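Minutes of the Meeting of the Baletti House Visitors' Panel

**Held in the morning room, January, 10.30 am**

**Present:** Terence Bloxham (Chair), Leif Ásgeirsdóttir, members of the panel and two representatives of the Kekden Road residents.

**Apologies** were received from the Treloar estate office.

**1. Minutes of the previous meeting**

The minutes were agreed, subject to one correction under item 5, where "the singer's sister" should read "the singer's sister-in-law". The Chair signed the corrected copy.

**2. Matters arising**

2.1 The replacement sign for the side lane had been ordered. The wording would be "Private house. No entry" and would not name the family.

2.2 The request from a coach firm for a regular stop outside the main gate had been declined in writing. The firm had asked for the decision to be looked at again. The panel saw no grounds for doing so.

**3. Gatherings at the gate**

3.1 The panel considered a note on the crowds which had collected outside the house on the evening of the singer's birthday. The road had been blocked for 20 minutes and the residents' representatives reported that one household had been unable to reach its own drive.

3.2 It was noted that the family had come out on to the front balcony without telling the gate staff beforehand. Members accepted that the family was free to use its own balcony, but asked that the house manager be told as early as possible when an appearance was likely.

3.3 A proposal to put up barriers on both sides of the road was discussed at length. The residents' representatives were in favour of barriers on the park side only. The panel agreed to try this at the next large gathering and to review it afterwards.

3.4 Flowers and letters left at the gate would continue to be taken in at the end of each day. Soft toys would be passed to the hospital shop, provided that they were new and still had their labels.

**4. Filming request from Zorulberg**

4.1 Zorulberg had applied to film in the house for a programme on the homes of well-known performers. The application covered 4 rooms: the entrance hall, the music room, the long gallery and the upstairs study.

4.2 The family had agreed to the first 3 of these and had refused the study. The panel had no power to vary this decision and did not wish to comment on it.

4.3 Members asked that no shot should show the rear entrance, the number plates of any vehicle or the view from the upper windows. The Chair undertook to have this written into the agreement.

4.4 The company had asked whether the stage costumes could be moved into the music room for the day. This was refused. The costumes could be filmed where they stood, with the cases closed.

**5. Open days**

5.1 It was agreed to recommend 9 open days in the coming season. Entry would be by ticket bought beforehand, with no sales at the gate.

5.2 The panel discussed whether visitors should be allowed to take photographs indoors. Some members felt that a ban could not be enforced. It was agreed to allow them in the hall and gallery and to forbid them elsewhere.

5.3 The draft guidebook was received. Members asked for the chapter on the singer's first marriage to be shortened and for the purchase price of the house to be left out. The family tree on the back page was also to be checked against the version held by the estate office. 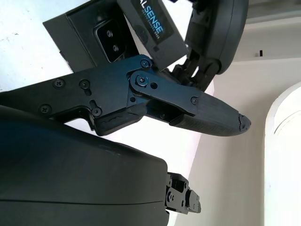
5.4 Leif Ásgeirsdóttir said that the guidebook still gave too much space to the parties of the early years and too little to the house itself, and asked for the history of the gallery ceiling to be put back. The Chair agreed that this passage should be restored.

**6. Any other business**

6.1 A letter had been received from a visitor who wished to propose marriage in the rose garden during an open day. There was no objection, on condition that the paths were kept clear and that no music was played.

6.2 The residents' representatives asked for a telephone number which would be answered in the evenings. The house manager was asked to arrange this.

**7. Next meeting**

To be held in April, at the same time and place. The meeting closed at 12.15 pm.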